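How to clean a microwave oven with lemon and steam

My old microwave was in a bad state last September, and I tried many things before I found the way that I use now. It needs one lemon, some water and a soft cloth. I write it down step by step, so that you can follow without hurry.

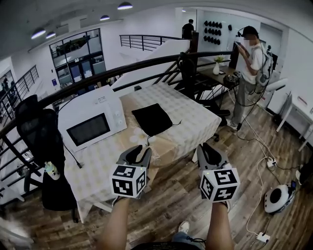
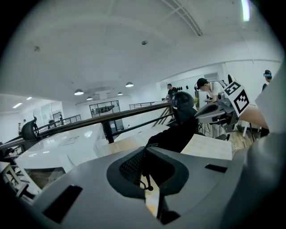 First picture: a white microwave with two round knobs, on a table with a checkered cloth.

What you need

One lemon (an old one is fine)
A glass bowl that is safe for microwave use
One cup of water
A wooden spoon
Two soft cloths, one damp and one dry

Step 1. Cut the lemon in two halves and press the juice into the water. Put the halves in the bowl also. Lay the wooden spoon in it, so the water does not boil over suddenly.

Step 2. Heat on full power for three minutes. If your oven is a weak one, give it 90 seconds more. The window should be covered with steam.

Step 3. Do not open the door yet. Wait 11 minutes. This waiting is the most important part of the work, and I know it is boring. My neighbor Ritva Leinonen opens after two minutes and then she has to scrub.

Step 4. Take out the bowl with oven gloves. The glass plate comes out too, and you can wash it in the sink with normal dish soap.

Step 5. Wipe the ceiling first, then the walls, then the floor. For a hard spot, dip the cloth in the lemon water, hold it on the spot for a moment and wipe again. Never use a knife or steel wool, they make scratches in the paint.

Step 6. Unplug the oven before you clean the outside. Knobs need only a damp cloth, well squeezed, so that no water goes behind them. Dry everything and leave the door open for a short time.

If you have no lemon

Two spoons of white vinegar in the same water will do the same work, but the kitchen smells like pickles until evening. Korkor Bawa wrote me that she uses orange peel. I tried it once and the smell was very nice, the fat on the ceiling was less impressed.

I repeat all this every second week. With fish, the same day.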